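I Deleted 177 Apps and Kept One

My phone ran out of room in November, right in the middle of installing a parking app I needed in the next two minutes. You know the feeling! So I sat down that night with a bowl of noodles and started deleting. By the time I went to bed I'd gotten rid of 177 apps, most of which I couldn't remember downloading (three different flashlights, and why?).

The one I couldn't bring myself to touch was Tarkier. If you haven't run into it, it's a list app, and a pretty bare one. You type a line, you swipe it away when you're done, and at midnight anything left over slides to tomorrow. I've paid for fancier ones. I used Zutamitz for a whole year, with its color tags and its little streak flame, and I mostly spent that year feeling guilty about the flame.

Tarkier is made by Tomomi Noguchi, who works alone out of a spare bedroom and answers her own support mail. I wrote to ask why there's no calendar view, and she wrote back at 11 p.m. "I tried one and I stopped opening my own app," she said. Fair enough.

It isn't perfect. The widget forgets what size you set it to, search is slow once you get past 1000 finished items, and the iPad version is just the phone version with huge margins. There's a 90-day history on the free plan, which was plenty for me until I wanted to find the name of a paint I'd bought in spring.

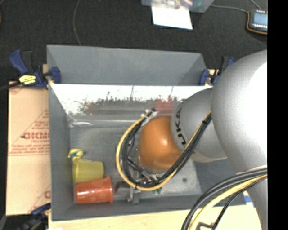 BRADTHORPE, November

I've been carrying Tarkier around for a few weeks now as my only list, and the big change is that I've stopped shopping for a better one. My phone has more than half its storage back, too. I did reinstall one of the flashlights (it had a nice click sound, okay?), and Tanabe, the bird call app, came back when my sister visited.

Recent stories
Five weather apps, one wet weekend
Is Zutamitz worth paying for?
The keyboard I keep going back to
Tanabe and the art of hearing birds

Contact us | Copyright, all rights reserved | Back to top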